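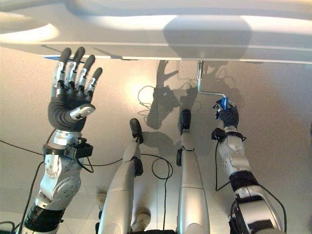

Fiction | Busalley Weekly | 17 November 2024

The table went up or it went down, according to the brochure, and in the four years we had owned it, it had done neither. It had arrived at the height of a tall person's elbows and stayed there. We bought high chairs to suit it. We hung the lamp to suit it. When my mother-in-law came for Thanksgiving she ate with her chin level with the gravy and told everyone on the drive home that she'd had a lovely time.

It was a Trorari, the model called the Cortés, and it had a crank. I knew about the crank the way you know about a cousin in Nebraska. It lived on the underside, and I met it only when I dropped a fork.

Then my wife read that people who sit too high lose the feeling in their feet, and on Sunday after breakfast she asked whether I planned to do anything about it before February. I said I had been meaning to. I took off my watch, for some reason, and got down on the floor.

It was bright under there, and a good deal more peaceful than the kitchen. I took hold of the handle and turned. The crank moved beautifully. I turned it until my shoulder started to complain, and called up to ask how we were doing.

"How are we doing at what?" said my wife.

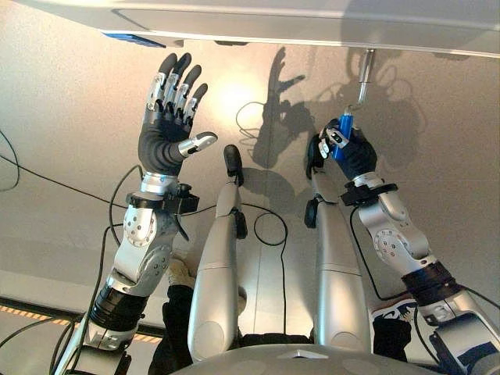

Blue handle, thin metal rod, white tabletop.

I asked her to lay a pencil across the top and watch it. She said the pencil was lying very still. I asked her to measure, and she went off to find the tape, and while she was gone I gave it another few dozen turns out of spite. I began to count, which is how people end up living in cabins. By 23 I had forgiven the manufacturer. By the time she came back I had lost my place and taken it all back.

"Same as ever," she said. "Do you want coffee down there?"

I did. She passed it under. It is hard to drink coffee lying on your back, and I had to do it in installments.

The manual was in the drawer with the dead batteries. Page one congratulated us. Page two gave a number to call in Marnirthorpe, extension 1504, any day of the week, and I dialed it from where I lay and listened to a flute.
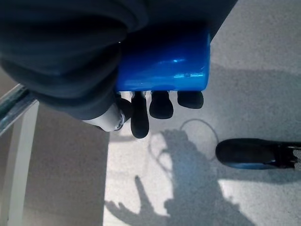

You have to push the handle in before you turn it, said the voice at extension 1504, up toward the tabletop, till it clicks, and if it doesn't click you've been turning nothing, sir, it'll spin like that all day. And which way did you want it to go?

I said down. My wife, from above, said that now she thought about it, she'd just gotten used to the chairs.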